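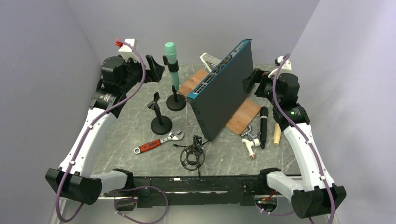
Too much copper again, says the pencil note left under the last row of tiles, and did anyone sieve it?

8th September. Glaze tests, Prerow base. Yes, I sieved it, through the 80 mesh, twice. The copper I concede. Batch made up to 700 g dry, the scales having recovered from whatever upset them in February. Two tiles dipped, one brushed. The brushed one looks like a pond. 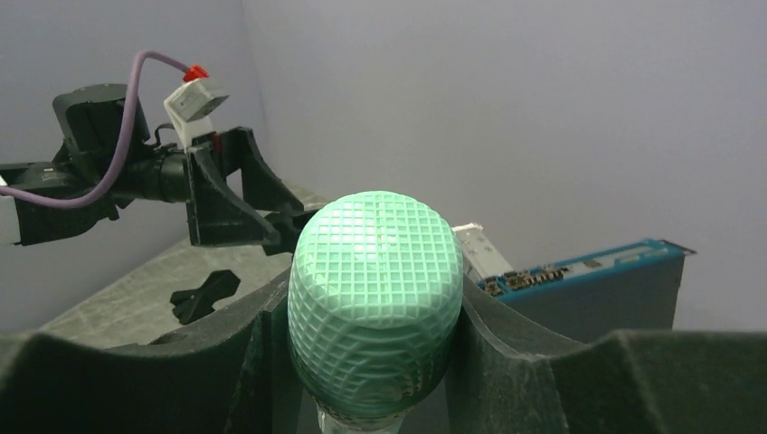
Penry clay takes the base better than Gralta, which still pinholes if you so much as look at it. Three seconds in the bucket is plenty; five gave runs and a tile now permanently married to its shelf. For colour I want the pale mint of that rounded top, with the lines between the squares a shade darker, and none of the greyer green below the rim — we have a whole cupboard of that already.

Next: halve the copper, leave the tin alone, wash the shelf properly. Zisum frit is nearly out. Whoever finished the other bag, please write it on the list.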